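Workshop notebook > Bench cells > Equipment planning

Filed under: Arm cell 2, Purchasing, Notes to self

15 Aug 2025

Purpose of today's entry: settle the equipment list for the tabletop cell before Delia Crăciun closes the autumn order. Her sheet wants one line per item, a supplier, a price and a priority of A, B or C. Anything not on it waits until April.

Starting point is the list from the last planning session, which had grown to include a second arm, a force-torque sensor, a tool changer, two more breadboards and new work surfaces. The total was well past what we have. The ceiling for this round is 1,593 euros including delivery, so the second arm and the tool changer are off without further discussion. The sensor I have moved to C. Grenditz will hold their quotation open to the end of the month but I do not expect to use it.

What remains is small parts, and I would like to get these right for once. Last order we bought fasteners in three different head types and two of them are still in the drawer.

1. End effectors

The plain rod is adequate for pushing work. It is stiff, it has a rounded tip, and it can be modelled as a cylinder without anyone arguing. Its weakness is that we have one. If it bends, the cell stops until a replacement is turned, and the machine shop queue is currently 5 working days. I want two spares, same diameter, same length, from the same bar stock so the tool offset does not need to be measured again from nothing. (It will still need checking. Write the offset on the spare with the engraver, not with a marker.)

Bratu quoted for machined spares with the collar included. Collar not needed, we have those. Asked for a revised price without it. If it comes in under 37 euros each, order both. If not, ask our own shop and accept the queue.

Priority A.

2. Work surface

The maple board has been on the blue breadboard table long enough that I wanted to decide between refinishing it and replacing it. Arguments for replacement: a machined polymer sheet would be flatter and more uniform in friction. Arguments against: cost, glare under the overhead lights, and the fact that all the push data so far was taken on maple. Changing the surface means repeating the friction characterisation for every block, and I estimate two weeks for that.

Checked flatness with the long straightedge and feeler gauges, along the strips and then across them. Acceptable in both directions. The joints between strips cannot be felt with a fingernail. Decision: keep the board, buy one blank of the same timber from Pralena as a spare, leave it wrapped and flat on the shelf. Do not drill the blank until it is needed, as the hole positions should be taken off the old board at that point.

The brass screws at the near corners stay. I had pencilled in a change to stainless but there is no reason for it except matching the rest of the table.

Priority B for the blank.

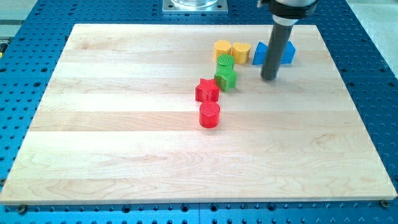 3. Blocks

Printed in house, so the cost is filament and machine time. The shapes now in use are cylinders, stars and the triangular prism. The stars are the ones that give trouble in simulation: five points, concave between them, so the contact switches from one point to two very quickly and the solver does not like it. That makes them the most useful test case and also the ones most worth having duplicates of.

The top faces have a cross-hatched texture from the printer. This has no effect on pushing from the side but it does matter to the vision side, where it breaks up the specular highlight. Keep the present top layer settings and write them in the print log. Underside is a separate matter. Two batches printed on different build plates will slide differently, and we found this out the slow way. All replacement blocks to be printed on one plate, in one session per colour.

Colours: red, green, yellow, blue. The yellow is the weak point, it drifts towards orange and the segmentation threshold has to be widened for it. The Briduva lemon is a cleaner yellow on their sample card. One spool of 1,000 g is far more than needed, but they do not sell smaller. Order one. Red, green and blue are in stock.

Priority A for the yellow spool, nothing else to buy.

4. Fixtures and fasteners

Square base plates: enough for the present layout. If a second camera post is added we need another plate and four bolts. I have put this at B and linked it to the camera line, so that we do not end up with one and not the other again.

Threaded hole plugs for the breadboard: asked for by everyone, bought by no one. Chips and filament ends go down the holes and have to be picked out. A bag is cheap. Priority A, partly so that it stops appearing in these notes.

5. Wrist coupling

Left off the sheet. The black ring coupling at the wrist shows no play at the dial gauge with the arm held and the rod loaded sideways by hand. I would prefer to have a spare in the cupboard but the lead time is short and the price is not. Recheck play monthly, enter the reading in this notebook, and order if it moves at all.

6. Items for Delia's sheet

Rod spares, two off -- A, waiting on Bratu.
Yellow filament, one spool -- A.
Hole plugs, one bag -- A.
Maple blank, one -- B, Pralena.
Base plate and bolts -- B, only with camera post.
Force-torque sensor -- C.

With the A and B lines together we are under the ceiling with some margin. I would put the margin towards delivery and not towards another item. Delia has asked whether it could be carried over to April and the answer from accounts is no, so if there is a serious candidate I need it by Monday morning with a quotation attached. A link to a product page is not a quotation.

Open points:

-- Revised price from Bratu.
-- Thickness of the blank. Old board was measured with the calliper at the edge only, need a reading near the centre line or from the original drawing.
-- Whether the camera post goes on this table or on the frame. Affects cable length, and cable is not in any of the lines above.
-- Rod bar stock: check that the certificate is with the offcut and not in the old folder.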